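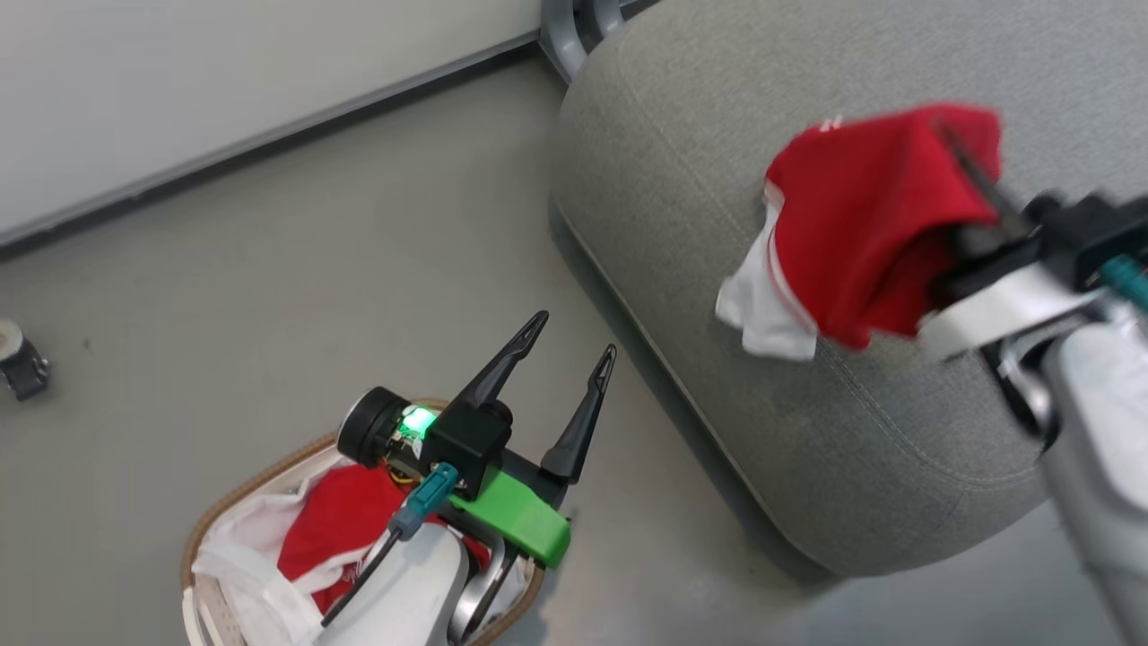

We use cookies to improve your visit. By continuing you accept our cookie policy. OK

Budget for a second two-arm setup, laundry work

dalva_c
January 2018
I have to put in numbers for next year's equipment by May. The job is picking clothes out of a basket on the floor. Do I buy a second pair of arms or spend it on spares for the pair we have?

wwillems
Spares. Fingers first, then wrist motors. We lost 3 weeks at Dokelport waiting on one wrist motor.

Rangel41
Disagree. Spares don't get you more hours. If the arms are booked all day, a second pair is the only thing that helps.

dalva_c
They are booked four days a week. Surnar quoted me 1,000 for a spares kit, fingers and cables included. No motors.

wwillems
Then ask for the motors as a separate line. A kit with no motors is half a kit.

simonecal
Check the reach before you order more of the same. With a basket on the floor the arms have to work low, and not every stand goes down that far. Ours from Grondadar didn't and we paid for a new stand.

Rangel41
Fair point on the stand. I still wouldn't put the whole budget in a drawer.

wwillems
It's in a drawer until something breaks.

dalva_c
I'll ask Surnar for motors and a price on a lower stand, and post both quotes when I have them.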